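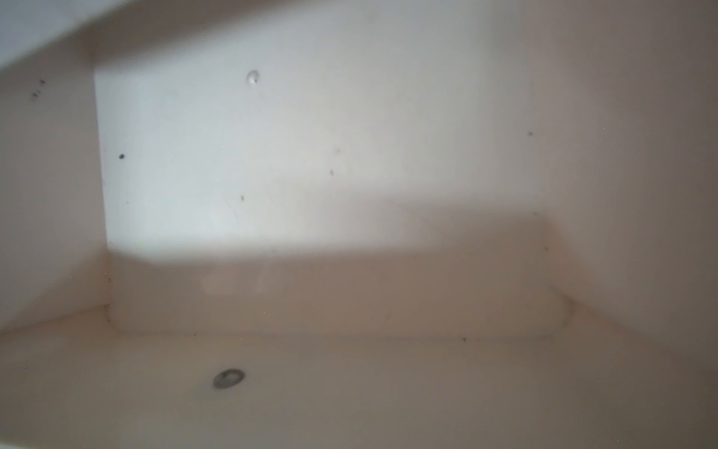
An earlier message on this thread, sent in February, read:

We run a Qin manual press and have started to see the second and third colours drift during a run. The first few shirts are fine. By the end of a short run the key line is off to one side by the width of a fine pen stroke, and after that it gets no worse. Everything has been tightened. The micros are locked. The films were checked against each other on the light table and they match. We use 36 frames bought from Urnance, all the same size, some aluminium and some older wood ones. Mesh was put on at different times by different people. Is this the press, the frames or the shirts? We have a job coming up with tight outlines and would like to know where to start before spending money on new pivots. The flash is on the second station and we flash after the white.

End of quoted text. My reply follows.

The detail that matters most is that the drift stops. Worn pivots do not normally behave like that. A loose pivot gives scatter: one print left, the next one right, the next one fine. You describe movement in one direction which then settles. That points to something warming up or something relaxing, and on your set-up there are three candidates: the platen, the shirt and the mesh. I would leave the pivots alone until those have been ruled out.

Start with the platen. A cold board prints differently from a hot one. The flash heats the board and whatever is stuck to it, and a shirt loaded on to a cold board and flashed will shrink by a different amount from a shirt loaded on to a hot one. If you register on a cold press and then print, you have registered to a condition that no longer exists a dozen shirts later. Warm the boards first. Run them round under the flash with no shirt on until they are as hot as they get in normal work, then do the registration. Keep the same pace afterwards. If you stop for tea, warm them again before the next shirt.

The shirt is linked to this. Cotton holds some water, and the first flash drives it off. The fabric pulls in as it dries, mostly across the width in the makes we print, though this varies with the knit. The white is already down when this happens, so the white moves with the cloth and the colours that follow land where the cloth used to be. Two things help. The first is adhesive that is still doing its job; if you can lift the hem with one finger there is not enough, or it is full of lint. Scrape it and put on fresh. The second is the flash itself. Many people flash for too long. The ink only needs to be dry to the touch, with no lift on the finger. Anything past that is heating the cloth for no gain, and it also makes the next colour stick less well.

We had a seven-colour job that showed exactly the fault you describe. Shortening the flash removed most of it. Warming the boards before registering removed nearly all of the rest. No parts were bought.

Now the frames. You mention wood and aluminium in the same set. I would not mix them in one job if the outlines are tight. Wood takes up water each time the screen is washed out, and it moves as it dries. A wooden frame which was flat at Christmas may not be flat now. Put each one on a known flat surface (a sheet of thick glass will do) and press on opposite corners. If it rocks, take it off the list for fine work. It can still be used for single-colour jobs. When we did this here, 16 of ours rocked, and most of them had been in daily use.

Mesh tension is the other half of it. The exact figure is less important than people say. What counts is that the screens in one job are close to each other. A slack screen is pushed along by the squeegee and prints long in the direction of the stroke, and a tight one does not. Put the two together and the colours cannot line up, however well the films match. Use a tension meter if you can borrow one. Measure in the middle and near each side, both directions, and write the reading on the frame with the month. Newly stretched mesh loses tension over its first few uses, so measure again after the first reclaim.

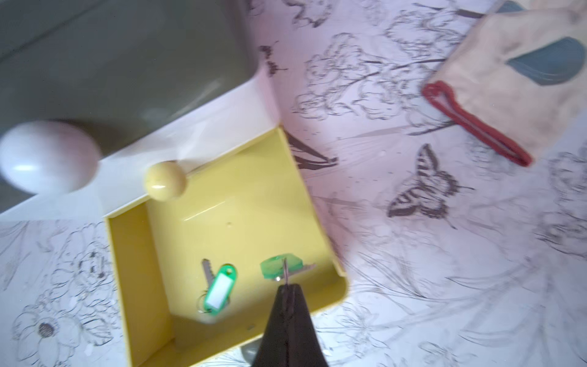
Photo: Arnidik

Off-contact needs to be set after the tension is known. With slack mesh people raise the screen to get it to snap off the ink, and the higher it sits the more the mesh has to stretch to reach the shirt. That stretch is part of the misregistration. Set it as low as will still give a clean release, and set it the same on every head. Check at the front and the back of the frame. On the Qin the rear clamp can sit a little lower than the front without looking wrong, and it is worth putting a packing piece under the frame to compare.

Squeegee pressure comes next. If one person prints the white and another prints the colours, you have two pressures. If the same person pushes some screens and pulls others, you have two directions. Pick one direction for the whole job. A fresh blade edge needs less pressure than a rounded one, so sharpen or replace before the job and not halfway through it.

As to the films, checking them against each other on a light table is correct, but check them again at the time of exposing. Film that has been through a warm printer and then left in a damp screen room can change size. Print all the separations in one go, leave them together in the room for a while, and expose them the same day. We once lost a morning to a set where the black had been reprinted a week after the other colours.

The order I would test in:

Warm the boards, register hot, print a short run on test cloth with the flash turned off and no shirt change between colours. If the drift has gone, the heat or the shirt is responsible.

Repeat with the flash on, at the shortest time that gives a dry surface.

Swap the key screen for one with the same tension as the white.

Only then look at the pivots. Put a frame in the clamp, lower it to the print position and push the front corner sideways with a hand. Any movement you can feel is too much. Try it on each head, as wear is seldom even.

Change one item at a time and keep the test prints in order, with the station and the flash time written on the hem. It is dull work but the answer is usually plain from the pile.

If it does come down to the pivots, ask Vamico for the bearing kit before you order complete arms. The kit fitted ours with a little filing of the spacer. I do not know if it fits every version of the Qin, so measure the pin first.

One more point on the artwork. If the outlines are as fine as you suggest, a small amount of trap under the key line costs nothing and hides the last of the movement. Choke the white base slightly so that it does not peep out from under the colours. Seven colours with butt registration on a manual press is asking a lot of any set-up, and I would go back to whoever did the separations before accepting the job on those terms.

Please post the tension readings if you get them, with the wood and aluminium frames listed separately. It would also help to know the make of shirt and whether the drift is across the body or along it. The original message says "to one side", which I have taken to mean across.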